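第七章 家务与车间杂活:机器做到了哪一步

学习目标
学完本章后,你应当能够:
说明刚性物体与柔性物体在抓取和操作上的主要区别;
把一项日常杂活拆成可以单独测试的动作;
读懂一份任务成功率报告,并指出其中没有写明的条件。

7.1 从一个老问题说起

汽车厂的焊接线早已由机械臂承担,可是在同一座城市里,多数人家的衣服仍由人手折叠。学生常问:既然机器能把焊枪送到毫米级的位置上,为什么收拾一筐洗好的衣物还这么难?

焊接线上的工件由夹具固定,位置事先已知,每一件都与上一件相同。机械臂要做的是重复一条编好的轨迹。家里的情形相反。杯子今天在水槽边,明天在沙发扶手上;毛巾每次落下的形状都不一样;桌上还常有与任务无关的瓶瓶罐罐。车间里也有类似的活,例如整理线束、给零件套保护袋、把混装的小件分开。这些工序大多仍留给人做,原因与家务相同。

本章所说的“杂活”,指位置不固定、对象种类多、单次价值低的操作。价值低这一点容易被忽略。一台设备若要花三分钟才能叠好一件衬衫,即使每次都叠得整齐,也很难说服工厂或家庭购买。因此,讨论机器能不能做杂活,至少要分开问三件事:能不能做成,做成的比例有多高,花多少时间和多少人力照看。

7.2 一次访谈

鲁夫利(Ruvley)是一家为洗衣房提供分拣设备的小公司。工程师莫弗德·卢埃林(Morfudd Llewellyn)在那里负责末端执行器。编写本章时,我们请她谈了客户最常提的要求。

她说,客户参观时先看速度,签合同前问的却是另一件事:出错以后谁来收拾。如果一只袜子掉到传送带下面,整条线要停下来等人去捡,前面省下的时间就没有了。她的小组曾把十二月的停机记录逐条归类,共17次停机,其中13次与夹持有关:夹空、一次夹起两件,或者布料缠在指间。由软件判断错误引起的停机只占剩下的一小部分。

她的同事伊万·艾农(Ieuan Eynon)看法略有不同。他认为许多夹持失败的根源在感知,机器没有看清布料的边在哪里,手指自然落错地方。两人的分歧在本行业里很有代表性,第九章讨论失败归因时还会用到这个例子。

7.3 柔性物体为什么难

描述一只木块的位置和朝向,用六个数就够了。描述一只袜子则没有这样简便的办法。它可以平放、卷起、翻面,也可以与别的袜子缠在一起,每一种状态下可供夹持的部位都不同。

困难还来自遮挡。布料叠在一起时,下层的边缘看不见,只能推测。人会顺手拨一下,看看下面是什么,再决定怎么拿。机器要做同样的事,就得把“拨一下”也当作一个动作来规划,并且在动作之后重新判断。

手指本身也带来限制。常见的平行夹爪只有两根指,适合夹有厚度的物体。遇到贴在桌面上的薄布,指尖必须先靠近桌面,再把布捏出一个小褶。压得太重会碰到桌子,太轻则滑脱。针织物比光滑布料容易捏住,但也更容易起毛、勾线。

双臂可以缓解其中一部分问题。两只夹爪各持一端,能把布料拉开,使形状变得简单,后续的折叠也就有了参照。代价是两臂必须协调:一侧移动时,另一侧若不跟随,布料不是松垂就是被扯脱。

下面两幅图取自同一张桌上的袜子整理操作。 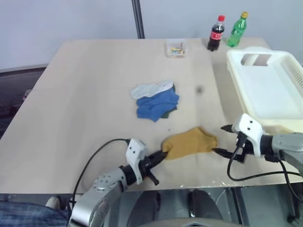 图7-1 两只夹爪分别位于黄色袜子的两端。

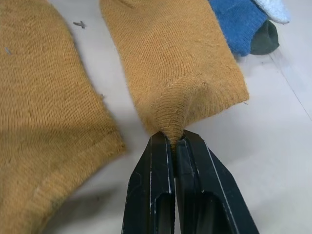
图7-2 指尖捏住针织物的一点,布料在该处收成锥形褶。

7.4 怎样读成功率

演示录像通常只给出做成的那一次。要判断一套系统的水平,应当查看完整的试验记录,并弄清以下条件:物体的初始摆放由谁决定,试验中途是否有人扶正物体,失败后是否允许重试,以及“成功”怎样定义。把袜子叠好与把袜子叠好并放进筐里,是两项不同的任务。

还应注意操作方式。有些演示由人远程操纵完成,有些由机器自主完成。前者能说明硬件够不够用,却不能说明机器自己会不会做。两种结果都有价值,写在同一张表里时必须分列。

思考与练习

1. 选一项你每天都做的家务,写出其中需要用手试探才能继续的步骤。
2. 某报告称机器“能够整理袜子”。请列出你在相信这句话之前要向作者索取的资料。
3. 卢埃林与艾农对夹持失败的解释不同。设计一个小实验,使实验结果能够支持其中一方。
4. 用家里的两把夹子代替手指,把一块平铺的手帕对折。记录你在哪一步改变了夹持点。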